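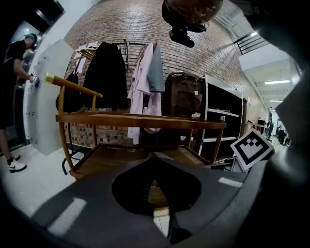 4.2 Kit under review: Zolelel hand-held gripper, Brusham edition

We tested one complete kit as sold by Brusham, unmodified, firmware as shipped. Contents: gripper body with trigger, two sets of soft fingers, wide-angle camera, marker cards, charger, carry case, a year of the hosted mapping service. The service matters more than the hardware, see 4.4. All sessions for this section were recorded indoors in furnished rooms, no markers on walls, no extra lighting. Fig. 3 is typical for the serving cart task, with the top shelf and its two small white cups or containers inside the view and a good deal of the room besides: brick wall, clothing rack, lights down the hallway. That width is what Brusham charges for. The mapping service wants texture in the background and gets plenty here. It also gets people, and people move. Vendor's manual says to keep moving persons under a third of the view, gives no test for it, and we did not try to enforce it.

Figure 3. View from the gripper camera, serving cart task. Black finger at bottom center, square marker on its card at right.

Setup. Unboxing to first accepted recording took 70 minutes, most of it firmware and account registration. Calibration is a printed board waved in front of the lens, easy enough. The quick start sheet and the manual disagree on which way up the board goes. The manual is right. Finger swap needs the small hex key, and the hex key is not in the case.

Recording. 800 demonstrations attempted over four rooms, split evenly between the cart task and the drawer task (Section 3.1). Of these the service accepted 509. Rejections come back with a code and nothing else. Most of ours were code 4, "track lost", which support explained by email as any gap in the camera path, however short. Resubmitting the same file sometimes got a different answer. We did not resubmit for the numbers reported here; first answer counts.

Where tracks were lost. Mostly close work. When the fingers go down to the shelf the wood takes over the view and the far wall drops out, so the service has little to hold on to except a plain surface. Operators learned to come in at an angle and leave slowly. This helped in the cart task, less so in the drawer task where there is only one way in. The competing Gukham kit has a second, side-facing camera for this; we had it for too short a time to compare and it is left out of Table 2.

Finger opening. Read from the marker, not from an encoder. Fine at normal working angles. Glare is a worry, the gray shell is shiny and you can see light streaks on it in Fig. 3, though those are on the body and the marker pattern itself stays readable there. Under strong window light in the Messina room we had opening values jump between neighboring samples. Taping matte paper over the shell reduced this. A matte shell would be a cheap fix and we have told the vendor so.

Comfort. Operators worked in short blocks and swapped. Complaints were about the wrist, the camera mount puts the weight forward of the hand. Trigger spring is stiff when new and eases off. The strap is to short for large hands.

Cost. List price covers the body and one year of service. After that the service is renewed per seat, and without it the recordings are raw video with timestamps, no poses. There is an export tool for accepted recordings, and it works offline, we checked. There is no export for rejected ones. For a lab planning to keep its data longer then the first contract this should be settled in writing before purchase.

Results for policies trained on the accepted set are in Section 5.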